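普洛比短住公寓床品整理与更新项目
中期进展报告

提交:斯卡瓦(Skava)基金小额资助组
执行:格威廉(Gwilliam)居家支持服务部
报告日期:2020年10月28日

一、本期概况

本项目由斯卡瓦基金资助,对普洛比(Plollby)短住公寓的卧室床品进行清点、分类、清洗和补充,并为每间卧室建立固定的铺床和收纳办法。公寓供出院后暂时不能独自回家的住客使用,平均入住时间较短,房间周转快,床品的更换频率高于一般住所。

本期完成了前两个阶段的主要工作,即旧床品分类和卧室整理试行。第三阶段的统一采购已经开始询价,尚未下单。总体进度比原计划稍慢,原因见第五部分。

二、旧床品分类

项目开始前,公寓的床品来源较杂,有早年统一购置的,有住客离开时留下的,也有社区居民捐赠的。颜色、尺寸和厚薄各不相同,存放时混在一起,换床的人往往要翻几层才能找到一条合适的床单。

本期将库存全部取出,按以下几类重新存放:

床单和被套,按单人、双人分开;
枕头和枕套,枕套与枕头分别存放;
毯子,按厚薄分为两档;
靠垫和垫套,单独放一层;
破损或起球严重的,集中登记,待报废或改作他用。

分类之后发现,床单的数量基本够用,缺的是枕套和薄毯。靠垫反而偏多,原计划中的靠垫采购已经取消,这部分预算拟转到枕套上,详见第四部分。

印花和颜色不统一的问题,我们没有作为淘汰的理由。只要面料完好、尺寸合适,仍然继续使用。试行卧室里目前就是深红色的靠垫、橙色带圆点的布套、玫瑰印花的床单和米色枕头搭配在一起,住客对此没有提出意见。

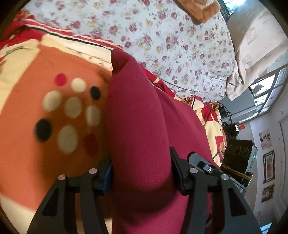 靠垫的存放方式有过一次调整。最初要求全部收进柜内,柜子容量有限,上层的毯子被压得很实,取用不便。后来改为每张床留用一部分,其余按颜色深浅装袋,袋口挂纸牌写明件数和上次清洗的月份。柜内空间因此腾出一层,正好用来放备用被套。

装袋用的是透气的布袋。塑料密封袋试过一批,夏季返潮时里面有异味,已停止使用。

三、卧室整理试行

试行的目的是确定一套简单、可重复的做法,使不同的人整理出来的房间大体一致。试行中形成的步骤如下:

1. 先把床上的物品全部移到一侧,电器、充电线和住客的私人物品另放,不与床品一起收。
2. 检查床单四角和接缝,有开线的当场换下。
3. 铺平床单,从床头往床尾拉,不用力拽边。
4. 枕头拍松后放回床头,枕套开口朝墙。
5. 毯子展开后再决定是平铺还是对折,大毯子优先平铺。
6. 靠垫和较小的软织物最后放。

第五步讨论的时间最长。较厚的毯子折叠后体积大,放在床尾容易滑落,行动不便的住客夜里也不好打开。平铺则要多花一些时间把褶皱理顺,但住客使用时省力。试行下来决定以平铺为主,只有住客本人要求时才折起。

深色厚织物需要单独处理。这类面料容易沾绒,和浅色毯子叠放之后,浅色的一面会留下细毛。现在的做法是整理时先把深色的收拢、抖开,再去铺浅色的毯子,清洗时也分开。床上常用的那条大毯子以奶油色为底,带红色和橙色图案,还印有“love”字样,沾了绒比较明显,整理时一般最后铺。
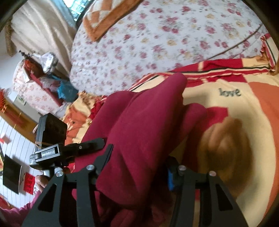
每次整理后由当班人员填写一张简表,只有三栏:换下了什么、补了什么、有无破损。早先的表格有十一栏,填写不完整的情况很多,简化后回收率明显改善。简表每月汇总一次,作为补货的依据。

四、经费使用

本阶段获批经费2,989元,实际支出占比为70%。支出主要用于清洗、布袋和纸牌、缝补用线和备用拉链,以及柜内隔板的加装。缝补由部门内部完成,没有产生外包费用。

剩余经费计划用于购买枕套和薄毯。供货方面,目前正在与斯科内蒂内(Skonetine)家纺洽谈,已收到2份样品,分别为平纹和斜纹两种面料。平纹的手感较薄,干得快;斜纹的更耐磨,但清洗后需要熨烫才平整。考虑到公寓没有专门的熨烫人手,初步倾向于平纹。

枕套的采购数量预计接近100件,包括日常更换和备用。靠垫采购取消后,原列在该项下的款项申请调整至枕套项下,总额不变。请资助组在回复本报告时一并确认这项调整。

五、问题与延误

一是清洗周期比预想的长。厚毯子和靠垫套不能与床单同机清洗,公寓的洗衣机容量小,一次只能放一条大毯子。遇到连续阴雨,晾晒也要多等几天。进度滞后主要在这一项。我们与隔壁楼协商,可以在下午借用他们的晾晒间,目前已经开始使用。

二是部分捐赠床品没有洗涤标签,无法确定能否高温清洗。现在统一按低温处理,对掉色情况做记录。已有一条红色床单在首次清洗时掉色,同批的枕套染上了淡粉色,仍可使用,未作报废。

三是靠垫的拉链损坏较多,有些垫套拆得下来,装回去时拉不上。备用拉链的规格不全,短的够用,长的还需补买。

六、下一阶段安排

完成枕套和薄毯的采购,到货后先清洗一遍再入库。

把试行卧室的整理步骤推广到其余各间,步骤说明贴在柜门内侧,字号放大。

对破损登记中的物品作最后处理。可以裁剪的旧床单改作防尘罩,其余送织物回收点。

修补所有拉链损坏的垫套,修不好的与靠垫分开存放,不再上床使用。

以上工作计划在12月底前完成,结项报告随后提交,并附库存清单和各月简表的汇总。经费票据的复印件已另行寄出,原件留存本部门备查。

格威廉居家支持服务部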